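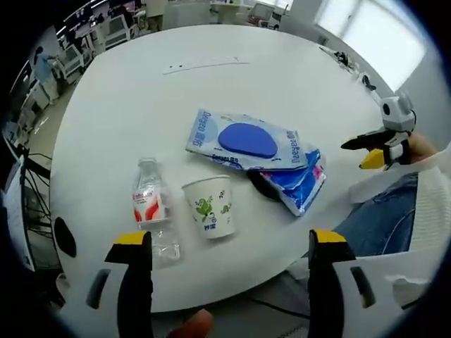
Round table, room with desks, with water bottle.

ALTURA RESIDENTS' ASSOCIATION
Minutes of the General Meeting held 22/01/2021

Present: The Chair, the Secretary, the Building Manager, and owners or their proxies representing 65 units. The managing agent, Fovberg, was represented by its account manager. Apologies were received from 11 units and are recorded in the attendance book.

1. Opening and quorum
The Chair called the meeting to order at 6:30 p.m. The Secretary confirmed that a quorum was present. The agenda was adopted with one change: the item on bicycle storage was moved ahead of the item on the laundry room at the request of the Building Manager, who had to leave early.

2. Minutes of the previous meeting
The minutes of the June meeting were taken as read. One owner asked that item 5 be corrected to show that the motion on balcony planters was tabled and not defeated. The correction was accepted and the minutes were approved as amended.

3. Matters arising
(a) Front gate. The replacement lock has been fitted. The old keys no longer work, and owners who have not yet collected a new key should do so at the office.
(b) Stairwell lighting. Work is complete on all floors except the top landing of the north stair. The contractor, Mikkelsen, has been asked for a date in writing.
(c) Balcony planters. Carried forward to the next meeting.

4. Bicycle storage
The Building Manager reported that the ground floor store is full and that a number of bicycles have no tag. Under house rule 20, an untagged bicycle may be removed after written notice has been posted for one month. Several owners spoke against removal during the winter, when many bicycles are not in use and their owners may not see the notice. 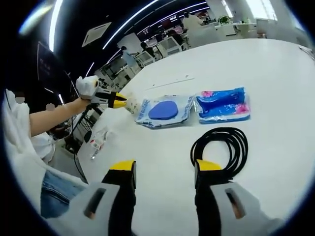 It was also pointed out that tenants do not always receive notices sent to owners, and that a copy should go under every door. The Building Manager agreed to arrange this. A motion to post notice now, and to delay any removal until the spring, was moved and seconded. The motion carried on a show of hands.

5. Laundry room
Fovberg presented two quotations for the repair of the floor drain. The first, from Mikkelsen, covers the drain and the tiles next to it. The second, from Juvavex, covers the drain only but includes an inspection of the line as far as the street. Owners asked whether the first firm would add the inspection and at what price. The account manager did not have this information and undertook to obtain it.

An owner from the second floor stated that the backup has been reported four times and that the matter should not be delayed again. The Chair noted the objection. It was resolved that the Chair and Secretary may accept either quotation once the missing price is received, provided that the cost stays within the approved repair budget.

The hours of use were also discussed. The present closing time of 9 p.m. was kept. The sign on the door still shows the former hours and will be replaced.

6. Reserve fund
The Secretary presented the statement for the period. Contributions are up to date for all but three units. Fovberg has written to the owners concerned and will report at the next meeting. An owner asked why the elevator service charge appears twice. The account manager explained that one entry belongs to the prior period and was paid late. The owner asked that this be shown in a note to the statement. Agreed. The statement was accepted subject to that note.

7. Noise during renovations
Two written complaints were received about drilling before 8 a.m. The Chair reminded owners that they are responsible for their contractors and that renovation work must be registered at the office before it begins. The form will be shortened to one page. A proposal to require a deposit was discussed but not put to a vote.

8. Other business
An owner asked that the mailboxes be relabeled, as several labels can no longer be read. Referred to the Building Manager's office.
An owner asked whether the courtyard bench would be repaired or replaced. The Chair replied that no decision had been made.

9. Adjournment
The date of the next meeting will be posted in the lobby. There being no further business, the meeting was adjourned at 8:10 p.m.

Minutes recorded by the Secretary. Subject to approval at the next meeting.

Altura Residents' Association | Managed by Fovberg | Contact the office | All rights reserved | Back to top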